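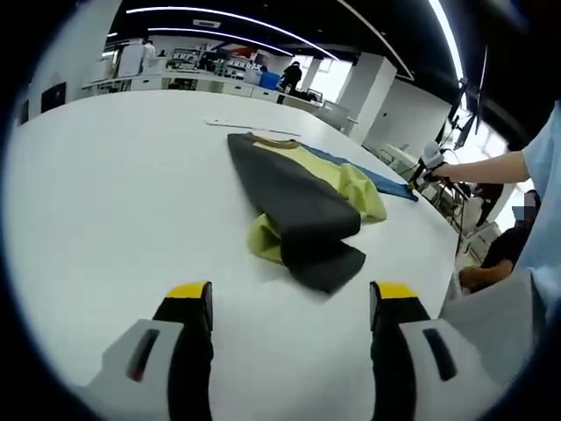
T-shirt with a brown collar trim, partly folded, on the large white table.

The practice of folding at a shared table was adopted in June, after the laundry shelf at the Brundia building had gone without any agreed method for longer than was comfortable. The present entry records how the work is now done. It is intended for readers who keep a similar shelf, and for those who wrote after the previous entry to ask why shirts with panels in two colors should require separate attention.

The shirts concerned belong to a line sold under the name Filip. Each has a dark body joined to a section in yellow-green, and the two parts do not behave alike on the table. The dark panel lies flat with little effort. The lighter section gathers into small wrinkles and must be smoothed from the collar outward before any fold is attempted. A person who begins at the hem will usually have to begin again.

The sequence currently followed is set out in full. The garment is laid face down with the collar away from the person folding. The shoulders are squared and the sleeves brought in to the back. Each side is then turned toward the center, and the lower half is raised to meet the neckline. The finished width should be 20 centimeters, which suits the shelf exactly. Earlier attempts at 16 centimeters produced a pile that leaned and had to be taken down.

Flat cloths are treated differently. They are folded lengthwise first and then left until the shirts have been completed, so that the shelf may be filled from the bottom with the heavier pieces.
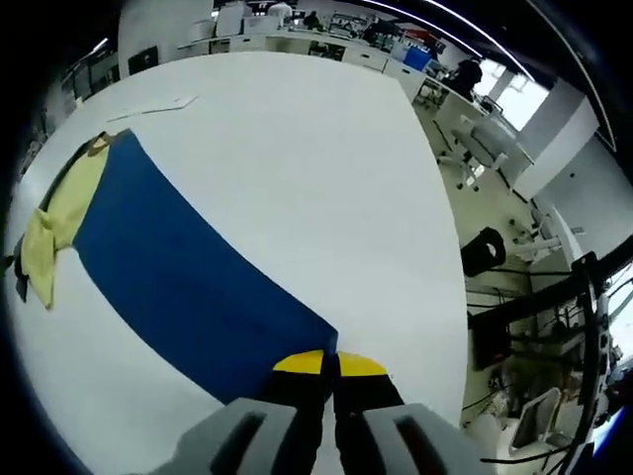 Photo: Kisorbridge house journal

Blue has proved the most convenient color for these cloths, as it can be found at once on a white surface. The pale yellow pieces are less obliging. They crease at the corners and retain the crease, and pressing by hand makes only a modest difference. The author has considered ironing them and has so far declined to do so.

A further point concerns the order in which pieces are brought to the table. It was formerly the custom to empty the entire basket at once. Under that arrangement the garments lay across one another, collars became hidden, and a shirt was often pulled out by its sleeve. Two or three pieces at a time is now the recommended quantity, and the remainder should stay in the basket until the surface is clear.

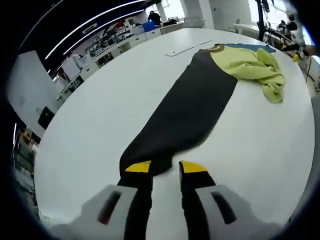

Long dark garments remain the exception to most of the above. They need the full length of the table, and lint is readily noticed on them, so the surface should be wiped before they are laid out. The fold is made in thirds, beginning at the hem.

The shelf itself is a Resel unit, 33 centimeters deep, and was installed without its upper board. That board has been requested and will be fitted on 5th July. Until then, cloths are to be kept on the lower level beside the shirts, with the folded edge facing outward. Questions regarding the treatment of knitwear have been received and will be taken up in the next entry.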